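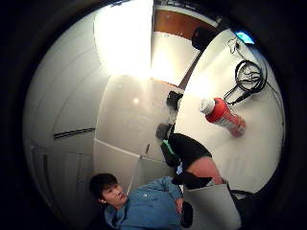 Glove table with a bottle out and the cables coiled.

Looking after a sensor glove station

We run one Trisard glove at a white table in the back room of the Zultilthorpe shop, on a laptop with Drernura recording. Most of what goes wrong with it is cable trouble, and most of the rest is dirt. These are the notes we keep for ourselves, tidied up a little.

Before you plug anything in

Wipe the table first. A damp cloth and a drop of dish soap will do, then a dry cloth. Skip the spray glass cleaners, which leave a film on our table that shows up as glare under the ceiling light.

Open the glove flat and look at the finger pieces one at a time. Push each one gently sideways. If it rocks, tighten it now, with the small driver and not your fingernail. The screws are soft and they strip. We keep spares in a pill organizer with the size written on the lid.

Check that the Velcro at the wrist is free of lint. An old toothbrush clears it in a minute.

Cables and the hub

Plug in the hub, wait for its lights, then plug in the glove. If you do it the other way the program sometimes finds the glove and loses the marker settings, and you have to start over. Our hub is a Lougher and it has been fine, but it is light, and a stiff cable will drag it around. A strip of mounting putty underneath holds it and peels off clean.
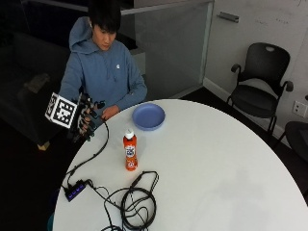

Slack is the thing to get right at the start of a session. Sit down with the glove on, reach as far across the table as the job calls for, then bring the hand up to shoulder height. The cable should follow both times without lifting the hub. Keep the run to the hub on the glove side, the way the black cable curves down the left part of the table with the hub near the edge, and leave the spare length coiled low and in the middle, well short of the plate. Loose loops are better than a tight wrap. We used to zip-tie the coil and broke two leads at the tie.

Label both ends of every lead. Masking tape is good enough. The tape gets gummy by summer, so we redo ours in March and again when the heat breaks.

The marker cube

The cube on the back of the glove has to sit the same way every time. Put a dot of paint pen on the mount and a matching dot on the base, and line them up before tightening.

Handle the cube by its edges. Skin oil makes the black squares shiny and the camera loses them at certain angles - it looks like a software fault and it isn't one. If a face gets dirty, use a dry microfiber cloth. Alcohol lifted the print on our first one.

Replace a face as soon as a corner curls. Print at 100 percent with scaling turned off, and measure the printed square with a ruler before you glue it on.

Hand-held gripper

Same rules, fewer parts. Blow dust off the lens with a rubber bulb before wiping it. Work the jaws open and closed a few times and listen for grit. Ours gets a drop of light oil on the pivot every 500 takes, and the count is kept on a card taped inside the cabinet door. Wipe off the extra oil or it ends up on the plates.

Things to pick up

Plastic plates and capped bottles are easy on the equipment. Tighten the caps yourself. A leaking bottle of soap will find its way into a connector, and then you are cleaning contacts for the afternoon.

Check the bottoms of bottles for old price stickers. They catch on the table and leave glue.

Putting it away

Unplug by the connector, never by the cord. Air the glove inside out for an hour if the lining feels damp. Store it on a shelf with the cube facing up and nothing on top of it. The leads go over a wide peg - a paint can lid screwed to the wall works.

We shut down at 1530 on most days, and whoever has the glove on last does the wipe-down. If a finger read wrong during the day, write which one on the card before you leave.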